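The linen closet, finally

I had been putting off the linen closet since we moved in. It's the tall one in the upstairs hall, between the bathroom and the small bedroom, and it has a door that won't stay shut unless something inside is pushing against the latch in the right way. For a long time the thing pushing was a comforter. When I gave the comforter away in August the door started swinging open at night, and I decided to empty the whole closet and do it properly.

I started on a Tuesday because I had the day off and the forecast was rain. I carried everything into the small bedroom and put it on the bed, and when the bed was full I used the floor. It was more than I expected. We are two people with two beds and a pullout couch, and there is no way to explain that many pillowcases except that I've never thrown one away. Some came from my mother, some from the apartment before last, and a stack of white ones came with the couch from the man who sold it to us. I don't think I'd ever unfolded those.

My first attempt at sorting was by size. I don't recommend it. Most of our older sheets have lost their tags, and a folded full looks exactly like a folded queen. I was opening each one out, holding it against the mattress, folding it back up, and then forgetting which pile it had come from. After an hour I had sore arms and four sheets sorted.

I switched to sorting by what I wanted to do with them. That went faster. There were three piles: use, sew, and out.

The use pile was easy once I admitted which sheets I reach for. I use the gray flannel in winter and the plain cotton ones the rest of the year. I also kept one good set for guests, the cream one with the wide hem, which had been at the very back behind the beach towels and smelled like it. It has been through the wash now with nothing but a scoop of soda and it's fine. I ironed the top edge of the flat sheet and left the rest.

The out pile was mostly thin things. I held each one up to the window, and if I could make out the neighbor's fence through it, it went. The animal shelter on the county road takes sheets and towels but doesn't take pillows or anything with filling, so call first if you have a shelter you're planning to bring things to. Ours also asked for no fitted sheets, I suppose on account of the elastic. I cut the elastic off two of them and asked if that was acceptable, and the woman at the desk said sure.

If you do that, use old scissors. I used my good ones on the first and could feel the difference afterward when I went to cut thread.

The sew pile is the one I want to write about, because it's where I got stuck, and because Iwona Domański asked me in the comments last time what I do with bedding that's worn out in the middle but good at the edges. I'd told her I would answer and then I didn't.

A sheet wears where people lie on it. The part that hangs over the side or gets tucked under the mattress is usually close to new. So you can get a fair amount of sound cloth out of one that looks finished. What I've made so far:

Pillowcases from the sides of a flat sheet. You can use the existing hem as the open end of the case, so there are only two seams to sew, the bottom and the long side.

Bags for shoes when we travel. These don't need to be neat.

A dust cover for the sewing machine. I made mine too short and had to add a strip.

Lining for a tote. A sheet is thinner than what most patterns call for, and I double it at the bottom where my keys sit.

I have tried napkins and I wouldn't again. Sheeting with any polyester in it doesn't soak anything up.

The other thing people do is turn the sheet sides to middle. You cut it down the center through the worn part, sew the two outer edges together to make a new center, and hem the new outside edges. My grandmother did this and Glória Antunes tells me hers did too. I've slept on one. There's a seam down the center of the bed and you do notice it, though less after a few nights. I did it once, on a twin sheet, and it took an evening. For a bed with two people in it the seam makes more sense, since it ends up between you.

Anyway, the sew pile. Apart from sheets it had the fabric in it that I'd bought or been given over the years and stored with the linens because there was space. Most of that is plain, and plain is easy to find a job for. The trouble was with the large prints. I like them on the bolt, and then I get them home and can't bring myself to cut through a flower.

The lavender is the best example. It has big flowers with cream petals that go to coral red in toward the middle, and they are large enough that one flower takes up most of a pillow. Cut it into anything small and you'd get half a flower on one side and plain lavender on the other. I've had it out to look at more times than I want to say, and every time I've folded it and put it away again. Aleksandra Krawczyk, who quilts, told me to stop trying to make something small out of it. She said big prints want to be backs. The back of a quilt, the back of a curtain, the underside of a bed cover that gets folded down so a foot of it shows. She's right, and I was a little annoyed at how fast she said it.

So the plan is a bed cover for the small bedroom, with the lavender on one side and the dark red on the other. I wasn't sure about the two together. On paper I would have said no. But the coral in the flowers is warm enough to carry over to the red, and in the evening with the lamp on they sit well next to each other. In the morning the red looks heavier, and I may yet change my mind and put a plain cream behind the flowers.

Before I sew anything I have to deal with the red bleeding. I've been caught by this before with a dark tablecloth that turned a load of dish towels pink. What I do is cut a piece from the corner, wet it with hot water, and press it inside a folded white rag with something heavy on top overnight. If the rag is marked in the morning the whole piece goes through the wash alone, and I test it again. I'll do this with the red before it goes anywhere near the lavender. The lavender I'll wash too, for shrinking, though I'm less worried about that one.

The width is the other question. The small bed is a full and I need the cover to hang down on both sides. The red is 57 inches wide, and so I'll have to piece it. I could run a seam down the center, but I would sooner keep one full width in the middle and add a strip on each side, so that the seams fall near the edges of the mattress. That takes more cloth than a center seam, depending on how you cut. I drew it out on the back of an envelope and I think I have enough, with very little left for mistakes.

For the inside I'm leaning toward one of the worn flannel sheets in place of batting. It makes a flatter, heavier cover, and the room is warm anyway. Fung-ping Wei did hers with an old wool blanket and said it was lovely and that she can't wash it. I want to be able to wash mine.

As for the closet itself, it has been over three weeks and it's still in order, which I put down to there being less in it. The sheets are on the middle shelf in sets, each set folded inside one of its own pillowcases. I'd read that tip many times and thought it was fussy. It works. You pull out one bundle and you have the whole bed. Towels are below, and the top shelf has the blankets, which I need the step stool for, but I only need them twice a year.

The fabric got moved out entirely. It's in the small bedroom now, out where I can see it, on the theory that I'll use what I can see. My husband pointed out that I've said this before about the bread machine.

The door still swings open, by the way. I took the strike plate off and moved it over by the width of a matchstick, and it held for two days. I've got a magnetic catch from the hardware store that I'll put on when I find the small drill bits. I think they went into the box with the picture hooks, and I haven't seen that box since spring.

If anyone has made a two-sided cover out of cloth this different in color, I'd like to know what you did for thread. I can match the top to the lavender and the bobbin to the red, but wherever the tension is off even slightly you'll get little dots of the wrong color along the line. I could also skip quilting lines altogether and tie it with cotton yarn, a knot in the middle of each flower. I'm leaning that way tonight. The flowers would tell me where the knots go, and I wouldn't have to mark anything.
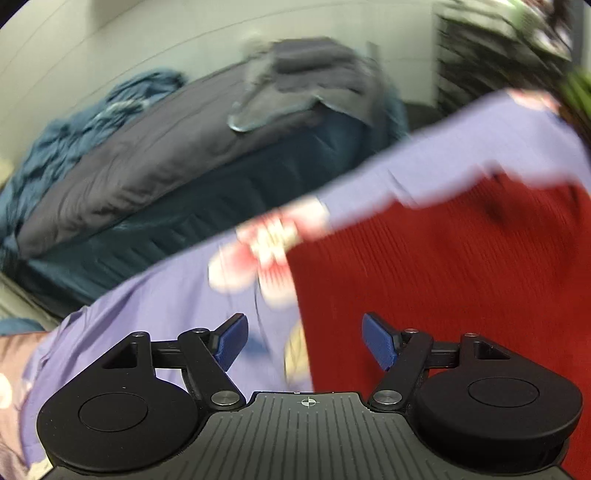
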